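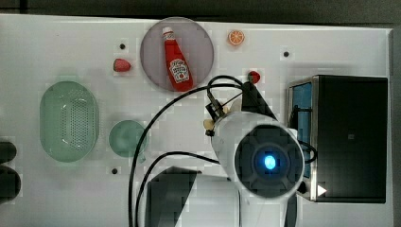
Hand guiding comes to the kitchen bench

18th January
By Duván Nina

Since December the Ingate group has been teaching its arm kitchen jobs by remote control. An operator moves a small hand controller, the arm follows, and every move is recorded along with the overhead video. The plan is 200 recorded runs before any training starts, and nearly two thirds are done.

The tasks are short: pick up a strawberry and put it in the bowl, or move the ketchup bottle off the plate. Fruit takes the most practice. New operators tend to close the gripper too early, so each one now does 14 warm-up runs that are thrown away – slow ones, with pauses left in.

Between runs the items get moved to new spots. The toaster oven stays put for now. Door opening is a separate set and will be taught by hand, with the operator holding the wrist.

Vallmont staff who want to try the controller can book a slot with me. Sessions last two hours and no experience is needed. Please tie back long sleeves.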